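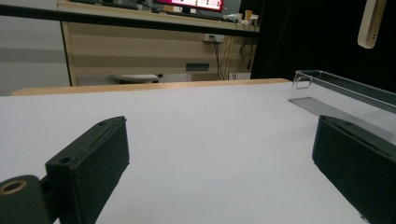 Readers of the last review wanted to know one thing, and Zapata put it more bluntly than the rest: don't tell me what the gripper can do, tell me what I'll have spent by the time it does it. Fair enough. I have kept the performance notes short this time and put the money first.

The product is the Idberg two-finger hand-held gripper, the one with the flat black fingers. We bought it for the Tultthorpe shop to record picking and placing jobs by hand before committing to an arm. It sells for 779 as a base kit. That gets you the handle, the finger pair, a camera mount and a cable. It does not get you a camera, spare finger pads, or a case.

What we spent beyond the base kit

The camera was the largest extra, and I won't give a price for it, as we already had one that fit and yours may too. Check the mount pattern before you order. Ours needed an adapter plate at 29, and the plate is not listed on the main product page. You have to go into the accessories section and know what it's called.

Spare pads came next. Budget for two sets in the first year if you handle anything with a hard edge. Clear acrylic trays were rougher on our pads than I expected, mostly at the handle cutouts, where the finger tends to drag when you come in at a low angle.

Then there's the table. We use a plain white top. A busy surface made our early recordings harder to sort through afterward, and we ended up redoing a week of work. If you have to buy a table, put it in the same request as the gripper. Asking for it separately took us longer than the gripper did.

Our total, with the adapter, pads, a dark backdrop, a used table and shipping, was about 2000. I had asked for less than half of that. This is the main thing I would change if I were doing it over.

Build

The fingers are solid and boxy, and they have stayed square to each other. The screws are easy to reach with a normal hex key. The joint behind the fingers had a little play in it out of the box, which a quarter turn fixed, and it hasn't come back.

The handle is fine for a morning's work. By mid-afternoon the weight starts to tell, and people shift their grip, which shows up in the recordings. We now plan on short sessions and swap operators. That is a labor cost and it belongs in your plan, although I have yet to see it in anyone's.

In use

Wide, shallow things are easy. The fingers open far enough for the side wall of a tray and close evenly. Small flat parts lying directly on the table are harder, as the finger tips are thick and don't get under much. Idberg sells a thinner pair, but they flex. We tried them for a Saturday and went back to the stock ones.

Cable routing is poor. The cable leaves the handle on the side where your wrist wants to be. A strip of hook-and-loop tape solves it, but at this price there should be a clip.

Compared with the Dedo

We borrowed a Dedo for a month before buying. It is lighter and the cable comes out of the back, where it should. The fingers are softer and pick up small parts better. It also comes with a case. Against that, the pads are bonded on, so when they wear out you replace the whole finger, and the lead time on fingers was long enough to stop a project. For occasional use I would take the Dedo. For daily use the Idberg is cheaper to keep running.

Should you buy it

If you are still deciding whether to automate a job at all, rent or borrow first. If you have decided and need a few months of recordings, the Idberg is a reasonable buy, provided you ask for the full amount up front - gripper, adapter, pads, table, operator hours. Support answered both of my emails the next morning. The warranty covers the handle and the joint but not the fingers, so order the spares with the kit and pay for shipping once.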